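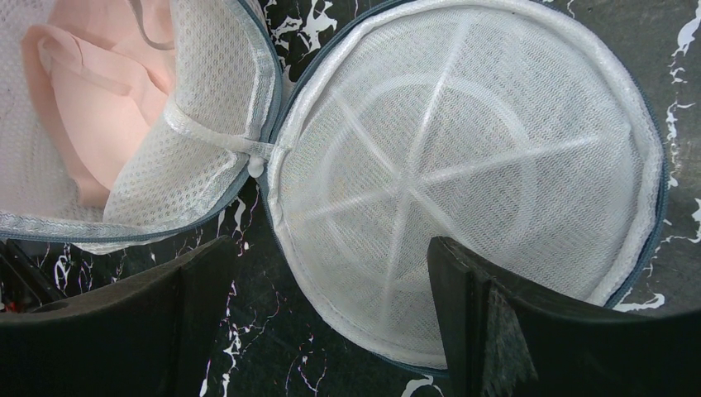
Slide 1: a mesh bag for delicates, open, with a pale pink garment tucked in one half.

Looking after the clothes you already own – speaker notes

Good evening and thank you for having me back at Drirkargate. Last time I came I talked for far too long about moths and we never got to the washing, so tonight it's washing first, and the moths can have whatever is left. Do stop me if you can't hear at the back.

(Leave slide 1 up while people find seats.)

I'll begin with a cardigan. It was a green one, lambswool, bought in Flustow when I had my first proper job, and I wore it until the elbows went. What finished it off wasn't the elbows, though, it was a single wash at the wrong temperature with a pair of jeans and a bath towel. It came out fit for a teddy bear. I've still got it in a drawer and I've brought it along, so pass it round and have a feel of how thick it has become. That thickness is felting: the little scales on the wool fibres have caught on one another and won't let go.

So, what wears clothes out? Wearing them does, of course, but washing does a good deal too, and most of us wash more often than the clothes need. After my last talk I kept a laundry notebook from January until the end of March, and I wrote down every item that went into the machine. It came to 325. When I went back through with a pencil, I reckoned 77 of those could have gone on a hanger by an open window and been perfectly nice to wear again. Jumpers, mostly, and one pair of trousers that I seem to have washed out of habit.

(Ask the room: who washes a jumper after every wear? Wait for hands. Be kind.)

On to labels. The washtub with a number in it is the hottest you should go, and you are quite free to go cooler. One bar under the tub means be gentler, two bars means gentler still. A hand in the tub means hand wash, and a cross through it means don't put it in water at all. I won't go through the triangles and squares now as they are on the handout, and the handout is much tidier than I am.

Sorting. I was brought up on whites and colours, and that's still sound, but I'd add weight to it. Heavy things with heavy things, light with light. A wet pair of jeans is a great lump to have thumping about beside a thin blouse. Do up zips, and fasten hooks too, as a loose hook will find the one nice knitted thing in the load. Small delicate pieces are happier in a mesh bag, with a bit of room to move. If you cram the bag full the water can't get through properly and you'll only have to do it again.

Detergent next, and this is where I always get letters. Please use less! Read the side of the box, see what it says for your water and your size of load, and measure it. For years I poured by eye, and when I finally bought a measuring cup I found I'd been using nearly double. My towels had gone stiff as boards and I'd been blaming the towels.

(Hold up the two towels. The old one is in the blue carrier.)

Spin and drying. A slower spin is easier on anything fine. Lift wool out with both hands under it, roll it in a dry towel and press, then lay it flat and pat it back into shape. If you hang it up wet, the weight of the water will pull it down to your knees. Keep bright colours out of strong sun, or turn them inside out on the line.

If we're running late, skip the next bit and go straight to mending.

Storage. Fold knits, hang wovens. Put things away clean, as moths are fond of a bit of gravy. Cedar blocks smell lovely and need a rub with sandpaper now and again, but I wouldn't rely on them alone.

Mending. The Trekar mending table meets in the back room here, and there's a basket of darning wool anyone can dip into. Bring the hole while it's small. A hole the size of a lentil takes ten minutes and a hole the size of a biscuit takes an evening and a fair amount of muttering. I've got my practice sock here for anyone who'd like a go over tea.

Questions now, I think. There are 68 handouts on the table by the door, so please share if you came as a pair, and leave the green cardigan on my chair when it's been all the way round.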